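Week 6 notes: teaching by hand, teaching from a distance
May 2020 — posted by your instructor for Intro to Robot Learning, Sitham Technical College
Shares: 14 | Comments: 3

Okay, so last week we got as far as what a demonstration is on paper (a list of joint positions with camera images attached, saved many times a second). This week I want to talk about how you make one, and why mine were so bad when I started.

You've got two main ways in. The first is kinesthetic teaching, where you grab the arm and drag it through the task yourself. It feels great! You feel the weight of the thing, you feel the contact, and most people get a decent grasp within a few tries. The trouble is that your hands and sleeves end up in the camera view, and the robot won't have your sleeves around when it's working alone. Keep your body behind the arm as much as you can, and support it at the wrist and the elbow.

The second is teleoperation. You hold a controller, or a small leader arm, and the robot copies you. The pictures come out clean, but you lose touch almost completely — you're judging contact by eye, and you will squash things. I drove the Barar leader arm for 60 demonstrations before I stopped pushing down too hard at the end of every place.

Our running task is dish stacking, and I picked it because it sounds so easy. One bowl, one plate, two smooth rims. But think about what you decide without noticing: which side of the rim to pinch, how high to lift, when to let go. If you pinch on the left one time and on the right the next, a simple policy may try to average the two and close on thin air in the middle of the bowl.

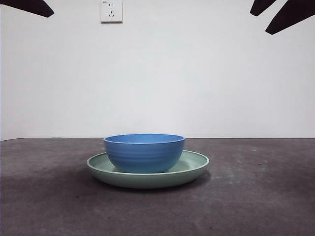
Fig. 6.1. Blue bowl on the green plate, gripper fingers clear of both dishes.

Look at how the bowl sits a bit to the left on the plate. Would you call that a success? I would, for stacking, but you have to write your rule down before you record and then stick to it. My rule for the homework: bowl base inside the well of the plate, fingers clear, nothing touching. Centering doesn't count.

Also, end every demonstration the same way. Open, back off, hold still for a moment, stop recording. If you cut it the second the fingers open, the robot never learns to leave.

How many do you need? The Sorkberg set on the course drive has 4,000 demonstrations and we're using 122 of them for the homework, so don't panic about volume. Do vary the starting spots of the dishes, and do throw out the ones where you hesitated for ages over the rim (pauses get copied too, and then you have a robot that stares at a bowl).

For next time: read the Shabalala handout, sections on latency and on mapping your hand motion to the arm. Bring one written success rule for a task of your own.

3 comments

gripperfan: Can we mix hand-guided and teleop demos in one training set?

Instructor: You can, but label them. The speeds are really different and I'd train on each alone first.

backrow_b: the averaging thing explains my whole December project, thanks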